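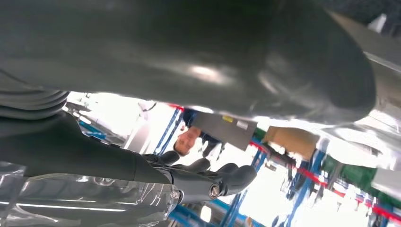 The Plastic Film Situation

By now most of you at Stistalix have met the plastic film. You may have met it on a chair you wanted to sit in, or on the door you wanted to go through, or around your own left shoe. It arrived on a pallet for the move to the Calado building, and the pallet was wrapped in it too, so the first thing we did with our new supply of plastic film was throw a lot of it away.

For anyone who joined in the last month: we are leaving the second floor and going to Calado, which is four blocks over and has a freight elevator that was described to us as "mostly fine." Everything that isn't screwed to the wall has to be covered, labeled and taken downstairs. The stuff that is screwed to the wall has to be unscrewed first, and Hélder Mendes would like the screws back, in a bag, with the name of the thing they came out of written on the bag. He has a coffee can of mystery screws left over from the last move. He showed it to me. It's heavy.

The last order of film came to 1,877 feet. I had no idea film was sold by the foot or that you could end up with a number like that, but apparently you pick a box size and a roll count and the website does the rest. Leonilde Louro thinks we'll run out by the weekend. I think we'll be finding it in our lunch bags until April. Both could be true.

A few things we've learned so far, passed along in no particular order.

Film sticks to film. This sounds obvious on the box, where it is listed as a feature. In practice you pull off a nice long piece, it folds over on itself, and you spend five minutes trying to find the edge before balling it up and starting again. If you're covering anything wider than your own arms, get a second person. One holds the loose end flat, the other walks. Do not both walk. Rui Barros and I both walked, in the same direction, and wrapped a filing cabinet to a coat rack.

Going around the corners twice is plenty. A table doesn't need nine layers. If you can't tell what's under there anymore, we can't either, and somebody at Calado will cut it open to check.

Please don't put tape straight onto anything with a finish. Tape goes on the film. I know the Pliltar tape says "clean release" on the roll. We tried it on the side of the old supply cupboard, and it did release cleanly, bringing a neat rectangle of the cupboard with it.

Labels go on the outside, near the top, on a side you can see when the thing is against a wall. We have been through a spirited debate about this and I'm not reopening it. Write large. "Misc." is not a label. Neither is "Obaidul's stuff," although in fairness to Obaidul Siddiqui he has seven boxes and every one of them is his stuff. He has agreed to add a second line.

Anything upholstered gets a cloth cover before the film. The big sofa from the front room is Velludine, the soft ribbed kind, and it holds on to dust like it's being paid to. Plastic straight onto the fabric makes it sweaty, and flattened ribs take a long time to stand back up. There are old bedsheets in the closet by the stairs. Yes, the ones with the sailboats. They're clean.

Flat things travel on edge. Panels, shelves, tabletops with the legs off, that whiteboard with the schedule from two years ago that won't erase. Slide cardboard between them and stand them up together. Last time a stack got laid flat on the cart with a printer on top, and we now own a shelf with a gentle smile in it. It's still up in the kitchen – the mugs all end up in the middle, which has turned out to be convenient.

Scraps on the floor are the one thing I'm going to be a bore about. Clear film on a pale floor can't be seen until you are already sliding on it. There's a bag for it hanging on the closet door. If the bag is full, there is a roll of bags under it. Idalina Bettencourt slid from the copier to almost the window on Friday and stayed upright the whole way. People clapped. We would still prefer not to do it again.

What to do with the used film: don't put it in the blue bin. It winds around things at the sorting place and they send us a letter. The grocery store on the corner takes it in the front vestibule with the shopping bags, as long as it's dry and doesn't have tape or labels on it. Rui has offered to take a load over each evening on his way home. He carries it over his shoulder in a clear sack and looks like a very budget-conscious Santa.

On money, because three of you asked: the moving supplies have cost $895 to date. That's film, tape, boxes, bags, markers and the good knife. The good knife has already gone missing. If you have it, put it back on the hook by the closet and I will be looking the other way. Until it returns we have the kitchen scissors, which are gummed up from the tape and open with a sound like a small animal.

On the order of things, since the list on the door has been corrected by so many hands that it now reads like a ransom note: the front room goes first, then storage, then the desks. Kitchen goes last. Please leave the kettle unwrapped. It got wrapped on Monday morning, very thoroughly, cord and all, and it took three of us to get at it. Whoever did it has real talent and should be put on lamps.

Plants don't get film. They go in open boxes with newspaper around the pots and ride over in Leonilde's car, which has heated seats, so they'll be more comfortable than the rest of us. If a plant is yours, put your name on a stick in the dirt. If you've been ignoring a plant and hoping it belongs to someone else, this would be a graceful week to come forward. The tall one by the restroom has had no offers.

The freight elevator at Calado is ours on the mornings only. In the afternoons it goes back to the dentist on the third floor, who is also, I'm told, wrapping things. Hélder is going over to ask if he wants to buy some tape.

Questions to me, or leave a note on the closet door. Write large.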